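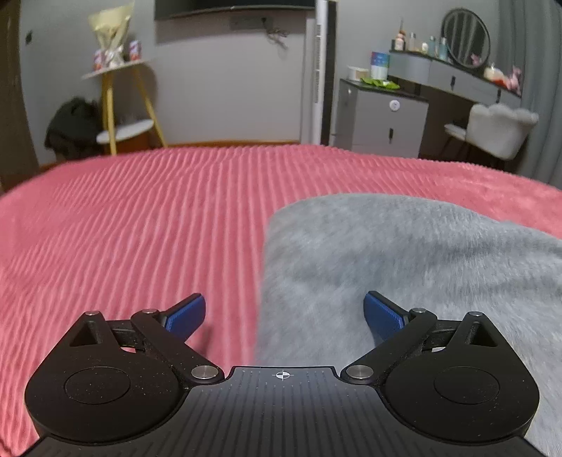 Siobhán Breathnach wrote in to say I was dead wrong about washing blankets on hot, and that her mother would have had me out of the house for it. Fair enough! I tried it her way this week - cool water, half the soap, no dryer until the very end - and my old fleecy one came out softer than it's been in years.

She also says to shake each blanket hard before it goes on the line (I did mine on the back steps and got fluff all over my sweater). Mine took 130 minutes to dry in a good breeze.

Now I need help with wool. I have a heavy one from a yard sale in Skulow that smells like somebody's attic, and airing it for two days did nothing. Leandro Manzano swears by white vinegar in the rinse, but I'm nervous about the color. If you've tried it, write and tell me how much you used.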